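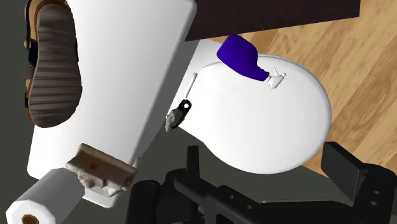

Wrist view in the sim, spray bottle task, ticket 458

Hi, Abdul-Rahman Essien here, from the Trosberg robotics club. I'm still stuck on this one. The gripper gets over the clutter and then just sits there until the run times out at 30 seconds. The blue bottle is lying on its side on the big white rounded thing, so I figured the grasp angle was off and turned the wrist in the config - no change at all.

Stuff I tried so far:
Reinstalled Parna, same result.
Took the sandal out of the object list, still hangs.
Raised the step limit to 3000. It hangs for longer, ha.

The log says "no valid grasp" 2 times and then goes quiet. Our other scene (the one with just the mug) runs great, so I don't think it's my install!

Update, August 26, 2018: Amissah had me turn on the contact display and the bottle's collision shape is still standing upright. Re-exporting it tonight - please leave this open.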